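Skosance two-arm table kit: a review from someone who had to find the money for it

I run the back end of a small lunch place, and for most of last year my business partner Patricio Benítez and I went back and forth over whether a pair of robot arms could take on the clearing and racking. We settled on the Skosance kit in June, and I've been meaning to write it up ever since.

The arms came to 3,726 dollars with both grippers. Budget for more than that! The mounts, the spare finger pads and the Druvis support plan added another 1,369, and none of it felt optional once we had the thing on the table.

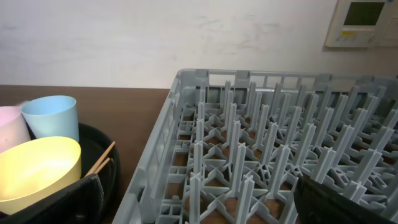 Cups, bowl and chopsticks beside the rack, from the wrist camera.

I'd start your planning with the dishes (I wish we had). Light plastic cups are a kind place to begin, and so is a rack with upright pegs and plenty of open grid. Chopsticks are another matter – they're thin, they lie at odd angles, and I'd set aside a good few extra hours for them in any schedule you show your boss.

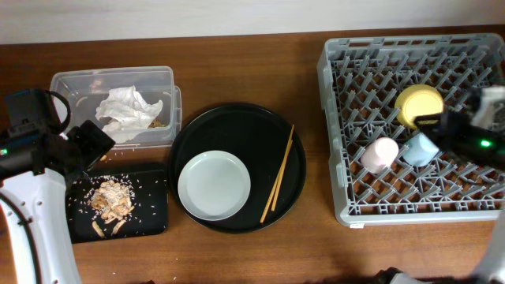 Table space was the other thing I underestimated. Two arms want elbow room on both sides, and you still need somewhere for the scraps, the tray and the rack in between. Measure first, then order the mounts.

We also got a quote from Farías, whose single arm was cheaper, and Hipólito Urrutia, who does our books, was all for it. I can see why, but I like having one arm near the scraps and the other over by the rack.

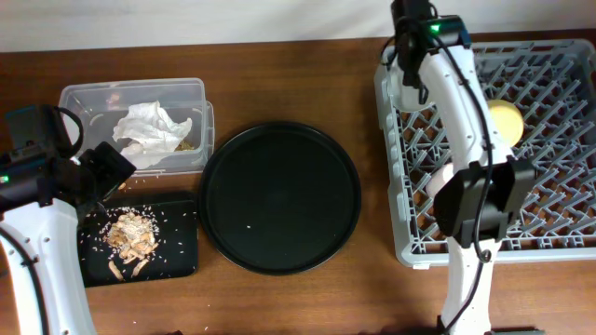 Rice is still my least favorite thing to plan around, so keep a hand brush in the budget. Setup took us 5 evenings, mostly cables. I'd give the kit four stars, and I'd buy it again, though I'd haggle harder over the support plan.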